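Lista de revisión – zona de autocobro y reposición
Tienda Krajčí, sucursal Mosilbridge
Fecha: 2025-08-30
Revisa: Blažena Procházka
Acompaña: Bendik Vik (turno de mañana, a su pesar)

Marcar OK, NO o N/A. «Más o menos» no es una casilla, aunque en agosto apareciera 8 veces.

1. Entrada y torniquetes
Paso libre de carros y cestas: OK
Apertura manual en caso de corte de luz: OK. Hay que tirar con ganas. El cartel dice «empuje suavemente».
Señal de salida iluminada: NO. Se enciende cuando quiere. Avisado a Lerkeck el mes pasado; contestaron con una encuesta de satisfacción.

2. Cajas de autocobro
Cables recogidos y sin empalmes: OK, salvo la caja 3, donde alguien ha resuelto el asunto con cinta de regalo. Retirar antes del lunes.
Botón de ayuda: OK en todas. Suena en el almacén, donde a esa hora no hay quien ayude.
Báscula calibrada: NO en la caja 5. Añade 41 gramos a todo, incluido el aire. Fuera de servicio hasta que venga el técnico.
Pantallas sin grietas: OK
Puesto de apoyo con una persona de la plantilla: OK. Selina Leitner atendía ella sola las seis cajas «automáticas» y además pesaba los tomates.

3. Mesa de pruebas y devoluciones
Superficie despejada al cierre: N/A, revisión hecha en horario de trabajo.
Cajas abiertas identificadas con etiqueta de devolución: ver comentario.

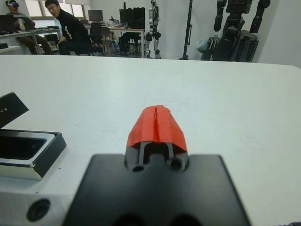
Mesa de pruebas, punto 3. Caja negra abierta, borde interior blanco.

Comentario: toda caja abierta lleva etiqueta con fecha e iniciales. Las iniciales deben ser las propias. Kristóf Bárány nos recuerda que lleva dos semanas de vacaciones y que no ha podido firmar nada.

4. Pasillos y estanterías
Carga máxima visible en cada módulo: OK. El módulo alto admite 300 kilos y así consta.
Escalera de mano con tacos de goma: NO. Le falta uno. El cartón doblado no cuenta como taco – lo pusimos por escrito en la revisión anterior.
Suelo sin derrames: OK tras segunda pasada.

5. Almacén
Extintor accesible: OK. Antes había que apartar un expositor de Ulness a tamaño natural.
Puerta cortafuegos cerrada: NO. Calzada con un paquete de folletos sobre seguridad. Quedan 3000 en la estantería, así que el suministro de cuñas está garantizado.
Botiquín: OK, aunque solo hay tiritas infantiles.

Pendiente
Caja 5, escalera y señal de salida: Kaj Ásgeirsdóttir, antes de la próxima revisión.
Puerta cortafuegos: cualquiera que pase por delante y tenga un pie libre.

Firma: B. Procházka
Firma del turno: B. Vik («conforme, menos con lo de la cinta»)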